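Forum: End Effectors and Hands
Topic: Three-finger hand or parallel gripper for knitwear

drekgate_lab
25 September 2025
Our group is comparing the Lestura three-finger hand with the Rewi parallel gripper on garment handling. Over 1,545 trials the parallel gripper was faster on flat shirts. Heavy knitwear is less clear, and we would welcome comments before the procurement request is submitted.

i.sampaio
Were the trials run with the same controller? A comparison across two controllers would say very little about the hands.

drekgate_lab
Both were run on the Jumgate controller, with identical force limits.

tol_bench
I must disagree with the premise. A parallel gripper with soft pads holds a sweater adequately and has fewer joints to maintain. The additional cost of a hand should be justified by task success alone.

i.sampaio
That position holds for a garment presented flat. With a bunched garment, two pads close on whichever fold is nearest. Our department recorded more dropped sleeves with pads than with fingers.
Iolanda Sampaio

drekgate_lab
The view from the left wrist camera, with a dark ribbed knit in the hand, is attached. The palm is hidden by the fabric, and I would ask members to consider whether a wrist camera is sufficient for this task.
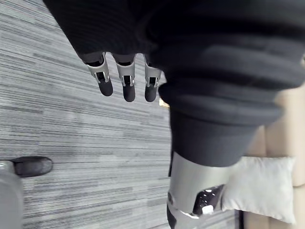
fold_station
Which force limit should be set first when changing from pads to fingers?

i.sampaio
Set the fingertip closing force first, at the lowest value that holds the garment, and adjust the wrist limits afterward.

tol_bench
I accept that order of work. I remain unconvinced on cost, and request that the maintenance hours for both units be posted here in November.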